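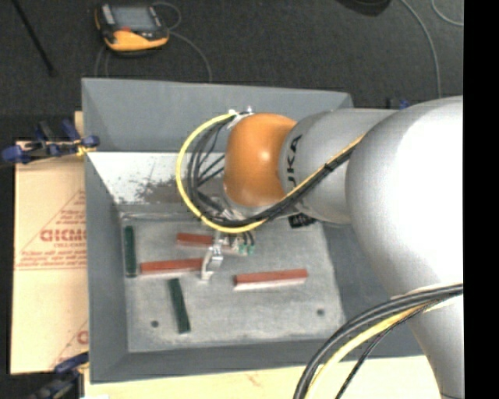
A robot arm positioned over an open gray bin.

Storby will choose a new council in the fall, and so far the campaign has been about parking. The two leading candidates, Gertraud Thaler and Chia-hao Kuo, have spent most of July arguing over meters on the main street. I understand why. Parking is easy to talk about and everyone has a complaint.

The larger question is who will sit on the council at all. At the last election 5 seats had only one name on the ballot. In my own ward the winner took office with 181 votes. People who run companies here, teach here or practice law here tell me they care about the town, and then they tell me they are too busy to run.

Some of that is fair. Meetings start at four in the afternoon, when most people are at work, and the pay barely covers a babysitter. Peiyu Yan served two terms and left after her employer refused to change her hours. She was the only member who read the whole water contract before the vote – and it showed in her questions.

The council could fix this without asking the state for anything. Move the meetings to seven in the evening. Pay for child care. Post the documents a week early, so that a member with a job has time to read them.

Neither candidate has said a word about any of it. Kuo's office told me he would look at the schedule after the election. Thaler did not reply. I would like to hear from both of them before ballots go out.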